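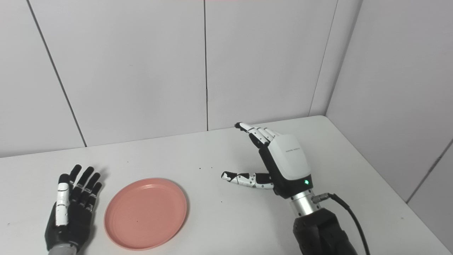
Ticket 768 – Right hand closes late during teleop demos
Opened by: Maite Echevarría
Site: Flatville, cell 2
Project: Hanus (table clearing)
Status: Closed

Problem
When the operator pinches in the glove, the right hand holds its open pose for a moment and then closes all at once. Left hand tracks fine. The plate pickup task is the worst, as the operator has usually started lifting by the time the thumb moves. Of the last batch of demos, 19 had to be thrown out.

First checks
Power cycled both hands. No change.
Indicator on the right hand stays green, no fault codes in the log.
Reseated the cable at the right wrist connector and tightened the screw collar. No change.
Swapped gloves between operators. Delay stays with the right hand, so it isn't the glove.

Reply from Aston support
Please send the command log and the position log for one failed demo, and confirm the thumb filter setting on each hand. Default is 20 ms. Also check that both hands are on the same firmware.

Update, 2:40 p.m.
Firmware matches. Thumb filter is at default on the left. On the right it reads 2000 ms. Figueroa had been slowing that hand down in June for the kinesthetic sessions, where we move the fingers by hand and record the joints, and the profile was saved to the hand instead of the session. The finger filters were raised too, but less, and that fits what we see – everything bunches up and then goes.

Fix
Loaded the default profile on the right hand and saved it.
Restarted the teleop node. It caches the profile at startup, so the change does nothing until you do this.
Re-ran glove calibration, open hand and pinch only.

Result
Ran the plate task again with the same operator. Thumb and fingers now close with the glove. Some 3000 older frames recorded with the bad profile are still in the Hanus folder. I've tagged them "late_close" – please don't train on them until they've been reviewed.

Still open
The profile name should show on the operator screen. Moved to a separate ticket.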